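Ticket: wrist view lags behind arm during teleop, case task
Opened by: Mingxuan Cui
Station: Hornetti 2
Status: open, workaround in place

Doing the hard case task by remote control, leader arm on my side, follower at the table. Wrist view comes in late. I move, arm moves, picture catches up after. Fine for big moves, useless once I'm close to the latch. Overshot it on most tries this morning.

Tried so far:
Restarted the Wodar client. No change.
Swapped the USB cable on the wrist camera. No change.
Turned off the overhead stream. Better, still late.
Ping to the station is 19 ms so I don't think its the network.

Log says frame buffer 500 ms. I never set that. Old config from March had it at 80. Somebody may have pushed the Dusex defaults over ours when the stations got updated, can Ding support check?
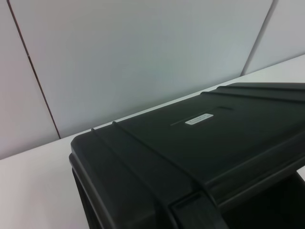
Second thing, may be related. Exposure. Case is black, table and panels behind it are close to white, and auto exposure goes for the white. Front of the case under the lid goes nearly solid black and I can't judge how deep the fingers are. The label on the lid is no help either, too small to read at this size. Locked exposure by hand and that got some of it back but the setting doesnt survive a restart.

Update 2:40 pm
Set buffer back to 80 in the station file, restarted everything. Lag mostly gone. Got the lid open by remote twice in a row. Then client updated itself and the value was 500 again. So something is overwriting it.

Update 4:15 pm
Made the station file read only. Holding so far. Ugly but I need 100 good demos for this task and can't keep redoing them. Please don't delete the morning runs yet, marked them "late view", want to check if the joint data is usable without the video.

Still need:
- where the 500 comes from
- a way to save the exposure lock per task
- does the timestamp on the wrist stream mean capture time or arrival time? If its arrival then the morning runs are off by the whole buffer and I'll redo them

Leaving station 2 powered on overnight, pls do not update the client on it.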